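How to Clean a Microwave Without Losing an Evening to It

Most microwaves get cleaned on the same schedule as gutters, meaning after something has already gone wrong. Mine went wrong in December, when a bowl of tomato soup reached the stage of cooking where it stops being a liquid and becomes an opinion. What follows is the method I arrived at afterward, with some help from my neighbor Soledad Medrano, who ran a diner kitchen in Morkham and has seen worse.

What you need

A microwave-safe bowl, the wider the better
A cup of water
Two tablespoons of white vinegar, or half a lemon
A wooden spoon or a wooden skewer
Two cloths, one of which you will not be getting back
Dish soap

Step 1. Take out the turntable and the ring it rides on. Put both in the sink with hot soapy water. If the glass is still warm from dinner, let it cool first. The ring has small wheels, and the small wheels have hair on them. I can't explain the hair.

Step 2. Put the water and vinegar in the bowl with the spoon standing in it. The spoon is there so the water boils in the ordinary way and doesn't sit perfectly still until you touch it and then leap at you. Set the bowl on the bare floor of the oven only if your manual allows running it without the turntable. Otherwise, wash the turntable last and leave it in for now.

Step 3. Run it on high until the window fogs up. In my kitchen that takes 7 minutes. A stronger oven gets there sooner.

Step 4. Leave the door shut for another 15. This is the step people skip, and then they scrub. The steam is doing work you would otherwise do with your elbow.

Step 5. Take the bowl out with oven mitts and unplug the oven. Wipe the ceiling first, then the walls, then the floor. Dirt falls down, a principle I ignored for 22 years.

Step 6. Go around the door seal with a damp cloth and a drop of soap. No steel wool anywhere, and no knives. If there's a cardboard-looking panel on the side wall, leave it in place and dab it gently — it covers the opening where the waves come in.

Step 7. Now the outside. Spray the cloth, never the oven, so nothing runs into the vents or behind the buttons. The top collects a fine grease that dust finds very attractive, and it may need two passes. Dry everything, put the ring and turntable back, and plug it in.

If the smell stays, leave an open dish of baking soda inside overnight with the door closed. Take it out before breakfast.
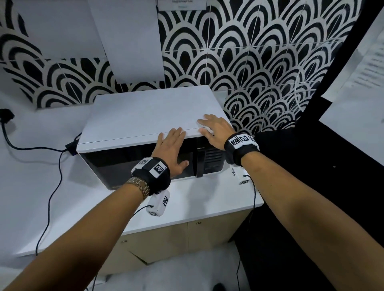

Can I use lemon juice from a bottle in place of a fresh lemon?
Bottled juice works fine. Use two tablespoons to a cup of water, the same as the vinegar, and give the walls a second wipe with plain water if they feel sticky.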